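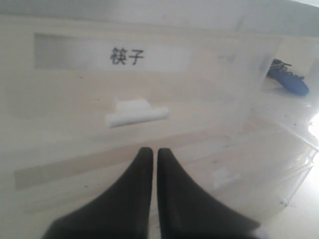 Drawer front with label card, 筷子 (chopsticks)

Ticket: Estano news archive, politics desk
Subject: Opinion pieces showing up as straight news in the election roundup
Opened by: Marcela Štefanec
Priority: High (was Normal, raised by reporter)
Status: Pending

Marcela Štefanec, Monday 8:10 a.m.
The morning roundup went out with three columns about the Senate leaks hearing filed under News. One of them calls a sitting senator a coward in the first line. We've had complaints from both parties' press people, which at least is balanced. The columns were tagged Opinion when I filed them. I checked before I left on Friday.

Kamil Vávra, 8:42 a.m.
Tags look right in the editor. Flirura support says the roundup reads the tag at send time and the problem must be a late edit on our side. I don't buy it. The edit history on all three stops well before the send. Asking them for their own log.

Kamil Vávra, 9:30 a.m.
They sent a help page about clearing the browser cache. The roundup is an email.

Da-eun Seok, 9:55 a.m.
Ran the same query by hand against the archive. 121 items tagged Politics and Opinion together. In the roundup feed, 80 of those come through as Opinion and the rest as News. So it isn't only the three that people complained about. Has this been going on a while and we only noticed when a senator got his feelings hurt?

Marcela Štefanec, 10:05 a.m.
Please find out. If we ran columns as news during the primary I have to tell the standards editor today, and I'd like to know how many before I do.

Da-eun Seok, 11:20 a.m.
Went back through October. The October sends are clean. The first bad one is the send right after the Farker import was switched on. Flirura says the import "does not touch tags." Their release note for it mentions "improved tag handling," so one of those statements needs work.

Kirsty Morrison, 11:48 a.m.
Could it be story length? The three bad ones are all long.

Da-eun Seok, 12:15 p.m.
Tested, no. I made 6 dummy columns, short and long, and sent them to the staging list. What matters is the order of the tags. Politics first, then Opinion: goes out as News. Opinion first: goes out correctly. Same result on a second run. The feed seems to take the first tag and drop the other one.

Kamil Vávra, 12:31 p.m.
Sent that to Flirura with the test results. Reply: "working as designed." Asked who designed it.

Svatopluk Slanina, 1:40 p.m.
Workaround is in. A script on our side puts Opinion first on anything that has it, before the feed is built. Next send goes to 4,000 addresses at 5 p.m., so Marcela, please look at the preview yourself. I'd trust your eyes over my script today.

Marcela Štefanec, 4:25 p.m.
Preview is right. Both columns on the hearing are under Opinion. The correction note is at the top and says plainly that three columns were mislabeled this morning.

Svatopluk Slanina, 5:12 p.m.
Sent. My own copy matches the preview. Not closing this. The script only covers the roundup, and the Espiritu mobile alerts read from the same feed. I haven't seen a bad alert yet, but I haven't seen anyone check either. Da-eun is on that tomorrow.

Flirura's last message asks us to rate their support. Leaving it unanswered until they send the log.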